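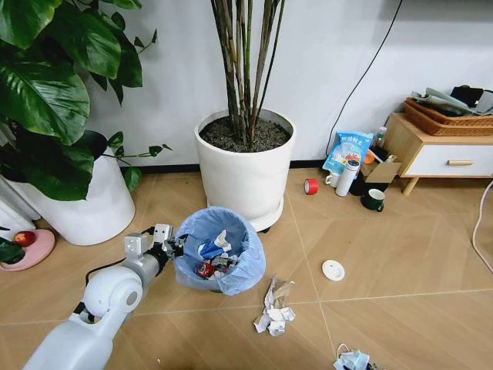 Comparing Two Grippers on a Floor-Clearing Task

During June, the workshop at Cindonton carried out a comparison of two grippers on the same white arm. The purpose was to decide which of them should be kept for the household clearing work planned for the rest of the year. This post records the method, the results and the choices that followed from them. The full log has been placed with the earlier reports for readers who need the single entries.

The two grippers

The first gripper is the one the workshop already owned. It is a parallel design with short, boxy fingers, and it has been used for most of the tabletop work reported on this blog. The second is a Dasora unit with longer, softer fingers that bend slightly around whatever they close on. Both attach to the wrist through the same plate, and both were driven by the Zerisberg controller. No change was made to the arm between one gripper and the other.

It had been expected that the softer fingers would do better with paper and film, and that the boxy fingers would do better with anything solid. That expectation was partly correct.

The task

The arm was asked to take litter from a tiled floor and release it into a lined trash bin. Crumpled paper, wrappers, a small round lid and a disposable face mask were among the things to be collected. Other objects stayed on the floor and were to be left where they were. These included mugs, a thermos bottle, a roll of tape, an apple on a pink plate and two planters, one of which stands directly behind the bin.

The bin was lined with a thin, light blue bag folded over the rim. In an earlier round of tests the bin had been used without a liner, and the results from that round are not comparable with those given in this post. A bag that bulges outward around the bin changes the shape of the rim as the camera sees it, and it can catch on a finger during withdrawal. Any household system will have to deal with a bag, so the liner is now a fixed part of the test.

Each gripper was given 200 attempts. An attempt was counted as successful when the item left the floor, was released inside the bin and stayed there after the arm had withdrawn. An item that came to rest on the rim was counted as a failure, even if it slid in later.

Results on the floor

The boxy fingers completed 176 of their attempts. The Dasora unit completed fewer, and the difference came almost entirely from flat objects. The lid was the hardest item for both. With its raised center it offers something to hold, but the soft fingers tended to ride up over the edge and push the lid along the tile. The boxy fingers could be brought down square on either side of the center, and they held it well once the approach height had been corrected.

Crumpled paper gave little trouble to either gripper. A loose wad can be taken from nearly any direction, and the main fault seen was picking up one piece while dragging a second along with it. The soft fingers did this more often. It was not counted as a failure, though it was noted in the log.

The face mask was the item on which the Dasora unit had a clear advantage. Its fingers gathered the fabric without needing an exact position. The boxy fingers often closed on the ear loop alone. When that happened the mask swung during the move and was sometimes laid across the rim.

Release at the rim

More time was spent on the release than had been planned. The first program brought the fingers in from the left, low and close to the rim, and opened them as soon as the tips had passed over the edge. The approach keeps the arm clear of the tall planter behind the bin and of the stems rising from it. It also leaves very little room for error. A few centimeters short, and the item is dropped beside the bin.

A second program raised the wrist before crossing the rim and opened the fingers over the middle of the bin. This reduced the number of items left on the edge with both grippers. It added roughly 30 seconds to a full clearing run, which was considered acceptable. The higher path did bring the wrist closer to the leaves of the other plant, and a keep-out zone was added on that side.

The thin cable that runs along the outside of the arm near the wrist also deserves mention. On the higher path it is bent more sharply than before. No fault was found in it, but it will be inspected at the start of each working week until a better route has been agreed.

Camera and lighting

The camera was the same for the whole comparison. Glossy surfaces and a light floor had been a concern, and white objects on pale tiles did prove harder to separate than colored ones. Exposure was fixed by hand after the first morning. With automatic exposure, the view darkened each time the white arm crossed it, and the lid was lost from the list of detected items.

A pair of Bright lamps was tried for one afternoon and then removed. They made the tiles more even but produced strong reflections on the arm itself. Ordinary room light was used for all of the attempts reported in this post.

Decision

The workshop will keep the boxy fingers on the arm for the next stage and will fit them with thin rubber pads. The pads are intended to help with masks, wrappers and other soft items. The Dasora unit will be held for the laundry tests, for which its behavior with fabric seems well suited.

Two points remain open. The first is the speed of closing, which was the same for both grippers and may not have been fair to the softer one. The second is the fullness of the bin. As the heap inside rises, light items are more likely to roll back over the edge, and the present program has no means of judging this. A depth reading taken over the bin before each release will be added to the controller. The first runs with that reading are set for a Sunday, when the room is free for the whole day, and the results will be posted under the same heading as this comparison.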